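Will orange-toned wood go with a dark bed frame?

Moving into a small flat in April and I've got a dark wood bed coming with me. The wardrobe there is a much brighter, orangey wood. Will it look a mess? I don't want to spend more than £100 sorting it.

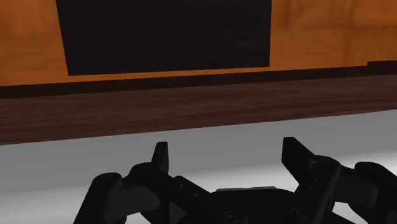 Orangey wood, black panel and the darker brown

2 answers

Isamu Koyama
I had the same worry and stopped noticing after a fortnight! Mixed woods are fine if one of them repeats - a dark picture frame or a little stool will do it. I'd go for plain bedding too. A big stretch of white inside a dark wooden frame looks crisp to me, and it calms the orange down no end.

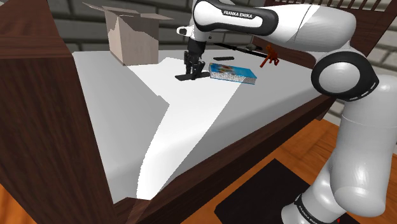
Bedding first, paint later, is my advice. I got a rust-coloured throw from Vusden for £16 and it pulled everything together. With the white surface and dark frame you've got there, I'd fold one across the end and leave the rest bare.

Illow
just paint it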